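April
By our automation correspondent

Nutamton working group puts out good practice guide for bin picking cells

A small working group in Nutamton has published a guide of good practice for robot cells that pick mixed objects out of bins. The guide is 12 pages long and is free to download. It was prepared by Arsenault, a maker of handling equipment, together with the integrator Farnach and several workshops in the Preston district.

The guide does not replace any safety standard. Its authors say so on the first page, and they ask every owner of a cell to complete the normal risk assessment before using the guide at all. What it offers is a set of working habits for the kind of cell where one arm reaches into one container, and where the objects are changed often by hand.

Most of the text is about the hour before the robot starts. The bin must be fixed to the table with clamps on at least two sides, and each clamp has to be checked by pulling, also when the same bin was used the day before. Cables on the wrist should be tied so that they keep enough slack for the full turn of the last joint – but they should not hang lower than the gripper. Worn places on the floor and walls of the bin are to be noted in a log, with the month in which they were first noticed.

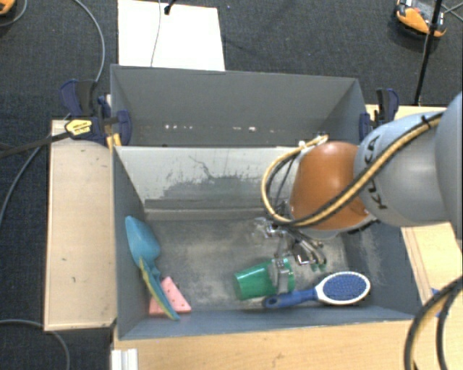
Does a scratched or worn bin have to be replaced?

Only when the wear has changed the shape of the floor or the walls, or when the vision system begins to report objects where there are none. Marks on the surface alone can stay, provided that they are written in the log.

A second part deals with the objects themselves. The group recommends a mixed set of household things for testing, with some that are long and thin, some that are hollow and some that can be seen through. Objects with a broken edge should be taken out of the set and not repaired with glue. At the end of a shift the set is counted back into its box, and a missing item must be found before the arm is allowed to move again.

According to the group, the recommendations come from a trial in the Farnach workshop in Preston. During the trial 1332 picks were recorded, and the operators stopped the arm by hand 9 times. The report says that most of these stops were connected with a bin that had moved a little on the table, and that the colour of the objects played no role in any of them.

The chapter on people is short. One person at a time has the right to start the arm, and this person keeps the enabling device in the hand as long as somebody else is near the table. Hands go into the bin only after the arm has stopped and the drive power is off – a pause in the program is not enough. Visitors stay behind the line on the floor.

Farnach will print up to 100 copies for training centres which prefer paper. Comments from users are welcome until the end of winter, and the group intends to revise the section about cables first, as the workshops did not fully agree on it. A French version is in preparation at Arsenault.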